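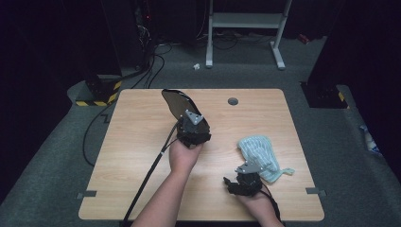

Fig. 1. Smoky curved panel on the left, cleaning cloth on the right, over the tabletop.

By Wenjie Yu
2021-06-05

Section 2: Wiping the tinted panel

I do this job on a bare wooden table, and I'd suggest you do too. Tinted plastic shows every smudge (mine is a Clavell panel, and it picks up fingerprints if you so much as look at it), so give yourself good light and plenty of elbow room!

1. Clear the tabletop and wipe it down. Crumbs are the enemy here — one bit of grit under the panel and you've got a scratch for life.

2. Shake out your cloth. A soft knit one is my favorite, and paper towels are a no from me.

3. Hold the panel low down and keep it upright, with the tip pointing away from you. The wide part is much easier to hang on to.

4. Bunch the cloth up in your other hand and start at the top edge. Work down in long, light strokes that follow the curve. Don't scrub in circles.

5. Turn the panel over and do the inside. I switch to a clean corner of the cloth for this.

6. Tilt it toward the light and look for streaks. If you find any, breathe on the spot and go over it one more time.

Note: If your table has a cable hole like mine, keep the cap pushed in flush. A raised edge will catch the cloth, and I've scratched a panel that way.

Caution: No glass cleaner, please. Anqi Xie tried it on hers and ended up with a cloudy patch that never came out. Plain water on the cloth is plenty, and let the panel dry for 30 minutes before you fit it back on.

Fitting it back on is in Section 3.

This site uses cookies to remember your settings. Accept | Manage cookies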